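Search this site Go

Small Storage: Measuring Sets

Notes by Ngân Doãn, April 6, 2020

Nested measuring sets take little room until the pieces are separated. The pages in this gallery cover clear containers used for keeping one set together on an open work surface. Drawer storage is on its own page.

1. Rainbow set, clear container

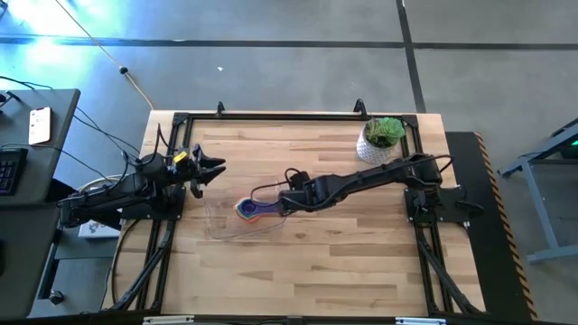
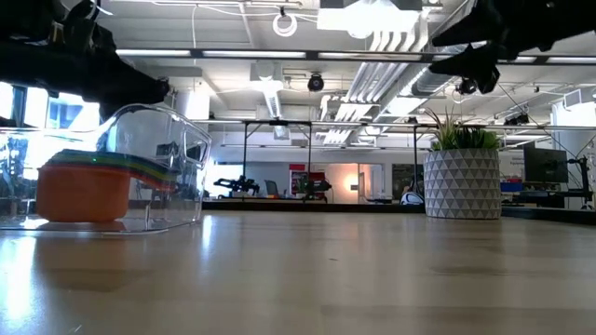 Light wooden surface, clear plastic container, potted plant in a patterned or textured pot to the right. The second picture has the cups stacked with orange outermost and the handles fanned toward the middle of the container.

Stacking order: largest cup first, handles in one direction. A fanned stack needs more length than a squared one, so measure with the handles spread. Leave 2 cm of clearance at each end.

2. Labels

Clear walls make a label optional for a single set. For mixed sets, put the label on the short side, below the rim. Paper labels lift after repeated washing. The Nestano sheet has 74 labels and the Jekis roll has 500. Either cuts with ordinary scissors.

3. Cleaning

Wash container and cups separately, unstacked. Dry the inner rims before nesting.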